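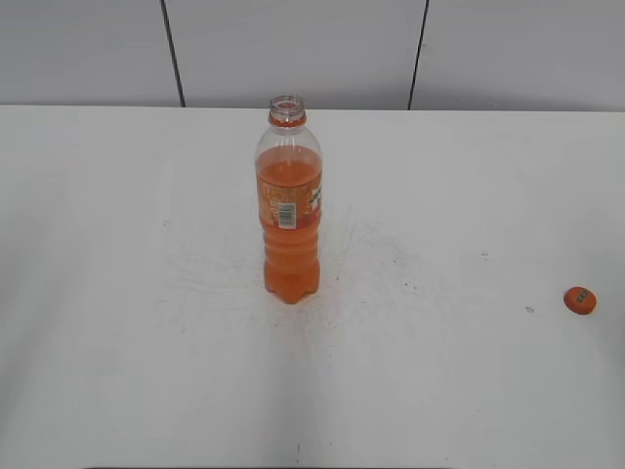 Slide 1. Orange drink, cap off.

Leave this up while people find seats. Start when the door closes.

Opening. Ask for hands: who puts the cap back on a soda between pours? Most hands will go up. Then ask who has ever checked whether it does any good. Wait. Let it be awkward for a second.

I've been told my whole life that a bottle goes flat because someone left the lid off. My mother said it, the break room sign at Skesdale says it, and the Distport storage leaflet says it in bold. I'd like to know how much of it holds up.

Point at the slide. Look at the space over the drink. The shoulder is clear and the liquid starts a little below it. Gas leaves the drink and fills that space whether the cap is on or off. With the cap on, it builds up until things even out. With the cap off, it keeps going out the neck. So the cap does something, I'll grant that. My quarrel is with people who think it does everything.

Point at the feet. Rounded lobes like these are the usual shape for fizzy drinks, since a flat bottom would bulge under pressure. Don't get stuck here. Last time I lost four minutes to a question about molds.

Now the home test. Be plain about how weak it is. 3 bottles, 2 days in my own fridge. One capped tight, one capped after a squeeze to push the air out, one left open. I tasted them myself and I knew which was which, so treat my opinion as an opinion. The open one was dull. The squeezed one was no better than the plain capped one, and I thought a bit worse. Plenty of people swear by the squeeze. The dented bottle just gives the gas more room to push back into.

Bakance pump cap. They sell a little hand pump that screws on in place of the lid. The pitch is that pumping air in keeps the fizz in. Air is mostly nitrogen. What holds carbon dioxide in a drink is carbon dioxide above it. I asked the company for test results and got a coupon.

(Pause for the laugh, if there is one.)

The Innes survey. Handout, page 2. 736 people answered and 392 said they always recap right away. I don't believe it. That's what people say about flossing too. Has anybody here been in a kitchen after a party?

Back to the slide. Cap on the far right, bottle on the left. Ask how long they think a drink can stand like that before they'd notice by taste. Write the guesses on the board and don't correct them. I don't have a good number and I'm not going to borrow one.

What I'd do: keep it cold, close it, buy the smaller size. Skip the pump.

Questions until the 4:30 bell. If someone brings up the spoon in the neck, slide 9.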